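Vendon 7 mm two-piece wetsuit: my review after a full season

I finally caved in August and bought the Vendon two-piece, and I have been boring everyone on the boat with it ever since, so I may as well write it all down.

Some background. I dive year round from the shore and from small boats, mostly easy reefs and the odd wreck, and I get cold fast. For years I wore a 5 mm Jornason one-piece that I loved, even after the knees went and the neck got so loose I could feel every swell run down my back. By the end I was calling dives while my buddy still had half a tank. Time for something thicker!

The Vendon is long johns plus a hooded jacket, 7 mm all over, so you end up with double that, 14 mm, across your chest and belly. I expected to feel like a rolled-up mattress. On land, yes, I do. Getting the jacket on took me 15 minutes the first time, and Glória Quintela, who runs the Saturday boat, had to grab both sleeves and pull while I hopped around the parking lot. Now I can do it alone (thin socks on your feet for the pants, a plastic bag over each hand for the sleeves, and don't rush).

In the water, though, what a difference. My first dive with it was at the Salgado wall, where the bottom is always chilly, and I came up because my air was low and my fingers were fine. I haven't been able to say that in a long time. The hood is attached, so there's no gap at the neck, and the face seal is soft enough that I forget about it. The knee pads are big and rough and have held up to plenty of crawling over rocks at the entry.

A few gripes. You need a lot more lead. I added weight twice before I could hold a safety stop comfortably, and you'll feel it walking back up the beach. The front zipper is stiff, and the pull tab is too short for gloved hands, so I tied a loop of cord through it. It also takes forever to dry. Mine hangs in the garage overnight and the armpits are still damp in the morning. And there's no pocket! My old Praltach shorts go over the top for my slate and spare mask, and they fit well enough.

Sizing is fair. I'm between a medium and a large in most brands and took the medium. It was snug for the first few dives and then loosened up nicely at the shoulders. If you have long arms, try the jacket on before you buy, as the cuffs sit a little high on me.
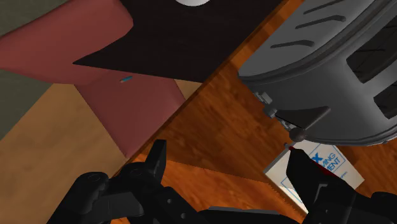 I'd buy it again tomorrow, same size, same color. Next on my list is a decent pair of gloves to go with it, so if you have a favorite for cold water, please leave me a comment.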